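Search this site Enter keywords Go

Cold Storage and the Cut Stem

8th April
By Evanthia Tsoukalas

A cut tulip keeps growing. The stem lengthens after harvest, mostly in the top internode, and the flower head bends toward the strongest light source. Growers, wholesalers and florists all plan around this fact, and most of the money spent between the field and the vase goes toward slowing it down.

The Laria packing house handles tulips from bulbs that are planted in October and forced under glass. Stems are pulled with the bulb still attached. A bulb left in place acts as a reserve of water and sugar, so the crop can be held upright in a cold room at 2 degrees Celsius until an order comes in. Once the bulb is removed, the storage clock runs faster.

"Temperature is the first variable and the second variable," says Gizella Boros, the plant physiologist who oversees storage trials there. "Humidity comes after that. People want to talk about vase additives, but the additive is working on whatever the cold chain left behind."

Respiration is the underlying process. Every stem burns stored carbohydrate, and the rate climbs steeply as the air warms. Heat given off by the flowers themselves raises the temperature inside a tightly packed box, which is why forced-air cooling is preferred to simply standing boxes in a cold room. Air is drawn through vents in the carton walls by a fan at the end of the row, and the middle of the load cools at nearly the same rate as the outside. 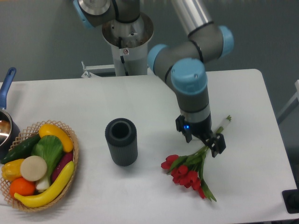 Harvest stage matters almost as much. A tulip cut fully green may never develop its color, while one cut with the color complete has already used up part of its vase life. The usual compromise is to pull when the bud is closed and color covers most of it. Boros's group sorted 397 stems into two stages last season and stored both lots dry for 5 days. The later-stage lot opened sooner and dropped petals sooner, and the gap between the lots widened with every degree of extra storage temperature.

Transport adds its own losses. Ayodele Onyeka runs the refrigerated route from Laria to the wholesale hall at Grollesum and places a data logger in the front, middle and rear of each trailer. The readings from the rear are the least steady. Door openings at the intermediate stops let in warm air, and condensation forms on the sleeves. Free water on petals encourages gray mold, caused by the fungus Botrytis.

Orientation is a smaller problem but a visible one. Tulips laid flat for long periods curve upward, away from gravity, and the curve sets as the stem grows. Wrapping the bunch firmly in paper and standing it in deep, cold water can straighten a recent bend. An old one stays.

At the retail end, Kyriaki Giannakopoulos recuts every bunch on arrival at her shop and uses shallow water in the display buckets. Her records cover 168 hours from delivery, which takes in the full selling period. Tulips shown near the street window stretched more and sold for less. She moved them to the north wall and kept the window for potted stock.

Growth regulators can limit stretching, and ethephon has been studied for this purpose in tulips. Results vary by cultivar, and Boros regards dose as the main difficulty. Too little has no useful effect, and too much can keep the bud from opening properly. Her next trials will compare three cultivars at a single storage temperature, with bulbs on and bulbs off.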